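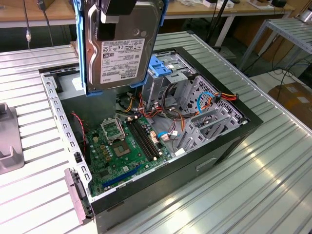
What should come out of an old desktop before the case goes for scrap?

The hard disk comes first, then the memory and the processor, and after that whatever cables you think you might use again. The case itself, the board and the power supply can go in one piece to the recycling place if you don't want to strip them any further.

I have been working through the old office machines from Harries this month. They closed the Stundthorpe branch in October and Carys Ellis asked if I wanted the computers, since otherwise they were going in a skip. I said yes without asking how many. They have been stacked in the back bedroom all winter and I now have plenty of time and no excuse.

I lay each tower on its side, take the side panel off and leave it off. With the blue caddies there are no screws to deal with for the disk. Unplug the power and the SATA data cable first, pulling on the plug and not the wires, then press the caddy in at the sides and it lifts out. One or two were stiff. I keep the caddies with the disks for now because they stack better that way and the labels stay readable. The Toshiba ones go in the same box as everything else, I don't sort by make.

Memory is easy. Push the white latches at the ends of the slot outwards and the stick comes up by itself. It goes in an anti-static bag, or in my case an old one that a graphics card came in.

The processor I was more nervous about. Once the cooler is off you release the lever, the metal frame swings up and the chip is just sitting there. On these boards the pins are in the socket and the chip has flat pads, so keep your fingers and your sleeves away from the socket if the board is going to be used again. I bent some on the second machine — my own fault, I was trying to wipe off the old paste with the socket open.

Disks get wiped before anything else happens to them. I do them overnight, one at a time, and write the date on a bit of masking tape when it's finished. A 500 GB one took around nine hours. Any that throw up errors get drilled.

Screws go in a jam jar. I gave up on separate jars.

Still to do: the power supplies, and deciding what to do with a carrier bag of case fans.

3 comments

Eleri Wogan
Do you want any of the memory? I have two of the same sort of machine at the village hall and they could do with more.

Carys Ellis
Glad they didn't go in the skip. There is a box of keyboards as well if you have room.

Varska53
I'd keep a couple of the fans, they always go first.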